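Product Reviews

Sendov Car Care Kit: does a clean car really sell faster?

Posted November 3, 2020 by Janaka Jayasinghe

When my wife finally agreed that the old hatchback had to go, I did what any grown man does and spent a week avoiding the job by shopping for things to help me do it. That is how I came to own the Sendov Complete Interior and Exterior Kit, which costs $81 and arrives in a box big enough to make the neighbors curious.

The idea is simple. You are selling a car privately, you want it to look as though someone loved it, and you don't want to pay a detailer more than the stereo is worth. Sendov promises a "showroom weekend" for one person with a hose. I had a hose. I also had a 2008 hatchback that had carried two children, one dog and a great deal of potting soil.

What you get

There are 4 bottles (wash, wheel cleaner, upholstery foam, dashboard spray), a wash mitt, a drying towel, three brushes and a folded instruction sheet in tiny gray print. The bottles are a good size. The mitt is excellent and I will be burying it in the yard with full honors when it goes. The brushes are another matter. The smallest one, meant for air vents, shed bristles into the vents, so I then needed a second brush to get the first one out.

Nothing in the box holds the rest of the box. No bag, no caddy, not even a strong rubber band. The carton gave up the first time it met a damp driveway, and since then the kit has had no fixed address.
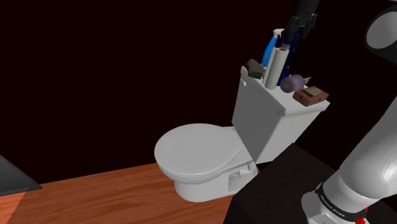
Household items on a toilet tank.

Outside the car

The wash is the star. It foams well, rinses off without much fuss and smells of something between pear and new shoes. The wheel cleaner says to wait five minutes before scrubbing. I waited five, then ten, then went in for lunch, and the front wheels still needed elbow grease. The back ones came up nicely, probably out of pity.

One bottle of wash did the hatchback twice and my sister-in-law's wagon once, and there is still a bit left. Shiuli, whose wagon it was, said it looked "the same but wetter." She has since asked to borrow the mitt.

Inside the car

I had low hopes for the upholstery foam and it beat them. The juice stain behind the passenger seat, which we have been calling "the map of Norway" for years, is now more of a Denmark. Two rounds, a stiff brush and overnight drying with the windows cracked did most of it. Don't skip the drying. I drove to work after 40 minutes and sat through a meeting in pants that told their own story.

The dashboard spray is too shiny. If you like seeing your own dashboard reflected in the windshield at sunset, go right ahead. I wiped most of it off again with a plain damp cloth and it looked better for it.

The instructions

They were translated by somebody in a hurry. Step six asks you to "be calm with the leather." I have cloth seats, but I took the advice generally.

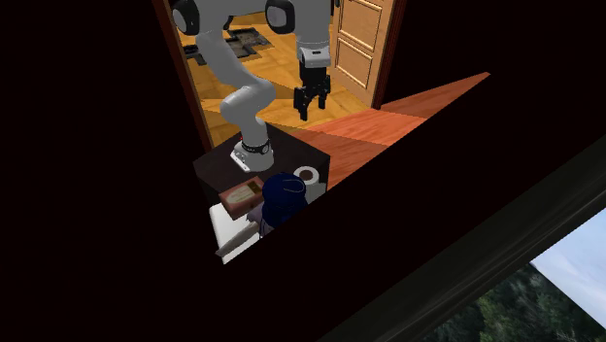 How it compares

Before this I used the Distau starter set, which is cheaper and comes in a zip bag, and I'd say its glass cleaner is better than anything Sendov makes. Then again, Sendov doesn't make a glass cleaner, or at least didn't put one in a kit with the word "Complete" on the lid. You will need to buy your own. I used Peixoto wipes from the gas station and they were fine.

My neighbor Tapio swears by dish soap and an old T-shirt. His car looks like it.

Did it sell the car?

I listed it on a Thursday with fresh photos. The first caller wanted to know if I'd take a boat. The second, a very polite woman named Afroza, came with her father, who opened every door twice and then lay down on the driveway to look at the exhaust, where I had cleaned nothing at all. They offered a bit under asking and I took it. The dealer had offered me $916 less as a trade-in, and that was before he'd noticed the potting soil.

How much of the difference was the kit I can't say. The father did remark that the seats were clean. He was also sitting on Norway at the time.

Pros: very good wash, superb mitt, upholstery foam that works if you give it a night

Cons: molting vent brush, greasy dashboard spray, no glass cleaner, nothing to keep it all in

Price paid: $81

Would I buy it again? The wash and the mitt, yes, if they sold them separately. I wrote to Sendov to ask and was told to look out for news in December.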